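4.2 Two-handed carrying of open containers

The second group of chores concerns moving a container with its contents inside. In a home this covers the washing-up bowl, the recycling box and, most often, the laundry basket. On the shop floor at Tarkeo the nearest match is the tote, which is lifted from a bench, turned through a quarter circle and set down on a rack. We treat the two together because the demands on the arms are alike: both hands are occupied for the whole of the move, neither can be freed to correct the other, and the load may shift.

Each trial began with the container at rest and ended when it had been set down and both grippers had opened. A trial was scored as complete only if nothing had left the container and no person had stepped in. The operator could stop a trial at any time by voice or by switch. Stopped trials were scored as failures whatever the state of the load. We ran 50 trials with the laundry basket and 24 with the tote, using the Jullura controller throughout and the same settings for grip force in both groups. No retraining took place between them.

Of the laundry trials, 70 per cent were complete under this rule. The failures fell into 4 kinds: a missed first grasp, a slip of one hand during the lift, a stop called by the operator, and a set-down in which one end of the container was let go before the other end had touched the floor. The last kind was the most frequent, and it did not occur at all with the tote, whose walls are stiff enough to pass the contact on to both wrists at once.
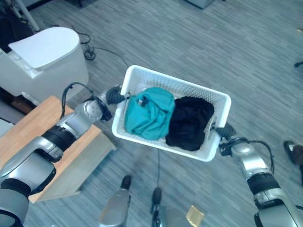
Level carrying proved harder to define than we had expected. Our first draft of the protocol asked for the rim to stay flat, in line with the Cortés rule for trays. Robles (in the pilot notes, April) objected that a person with a basket of clothes does not keep it flat either, and that a tilt matters only when the contents can spill or when the lower hand takes so much of the weight that its grip begins to creep. We adopted her view for clothing and kept the flat rule for the tote, where small parts slide towards the lower wall well before they come over it. Readers comparing the two sets of results should bear this in mind.

Clothing brings a further difficulty. A garment has no fixed shape, so the load cannot be described by a single mass at a single point, and the Ballix load estimate, which assumes a rigid body, was wrong by different amounts from one lift to the next. Switching the estimate off made the lifts slower but did not change the number completed. We left it off for the trials reported here. Cisneros has since suggested estimating the load again after the lift, once the clothes have settled, and this is being tested.

Floor conditions were not controlled beyond keeping to the same room. Carpet hides small errors at set-down, as the container sinks slightly and comes to rest without a knock, and the rate given above should not be carried over to tile or bare board. It should also not be read as a rate for doing the laundry. Sorting, loading and folding are separate tasks, and a machine that can bring the basket to the washing machine still needs a person at the other end. The grasping of single garments is taken up in Section 4.3.

Figure 4. Two-arm carry of a laundry basket holding two garments. Each gripper holds one short end of the basket.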